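The Panel from Haltside

1.

My aunt Lucrezia left me three things: a waffle iron, a box of unpaid parking tickets from Irndale, and the black panel. The waffle iron works great. I paid the tickets. The panel I had no idea what to do with, so it sat in the back room of my place from spring until September, and I hung my coat on it.

Lucrezia Marino never threw anything out and never labeled anything either. When I asked her once what the panel was for, she said, "Listening," and went back to her crossword. I was 24 and thought this was the funniest thing I'd ever heard. I told it at parties!

Then one night at ten past three in the morning I heard somebody humming in the back room.

I'm not brave. I stood in the hall in my socks holding the waffle iron (it was the closest heavy thing) and waited. The humming stopped. I went in, turned the light on, and saw my coat on the floor.

So I called Valentina. Valentina Núñez used to fix jukeboxes over in Gutlow and she'll get out of bed for anything with a wire on it. She showed up with her hair still flat on one side and a bag of corn chips, and she pushed past me without saying hello.

"Who painted it?" she said.

I'd always figured nobody had painted it, that it came like that, the white and gray running all over the black in those wavy lines. Valentina said it looked like somebody had cleaned a brush on it for a whole year. I said it looked like marble. We argued about that for a while, eating chips, and I'll admit I was just happy to have company.

She got down by the little square thing with the light blue rim, the one near the top on the left, and put her ear next to it. Then she followed the pale strip down with one finger to where the cable hangs off the end, that thin purple-pink cable I'd been stepping over all summer. 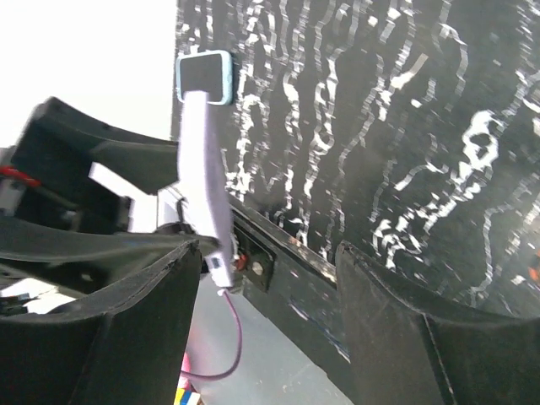

2.

"Where does this go?" Valentina asked.

"Nowhere," I said. "It's never gone anywhere."

She gave me the look she gives people who kick jukeboxes. Then she went and got a radio out of her car, an old Zuccaro with a cracked dial, and did something with the cable and a piece of foil that I couldn't follow. I made coffee. It was that or stand there.

When I came back with the cups she was sitting on the floor with her hand over her mouth, and the radio was humming. It was the same tune as before, slow and a little flat on the high notes.

I knew it right away. Lucrezia hummed it over the crossword, every single morning, from the time I was seven, and she always quit at the same spot because she'd never learned the rest.

The radio quit at that spot too. We waited. My coffee went cold in my hand - I remember that part really well.

"Do you know how it ends?" Valentina whispered.

I did, sort of. I'd looked it up years ago to tease her and then never got around to it. So I sat down next to Valentina, leaned in close to the little square, and hummed the rest, badly, all the way through.

For a minute there was only static. Then, very clearly, out of that beat-up radio, came the scratch of a pencil.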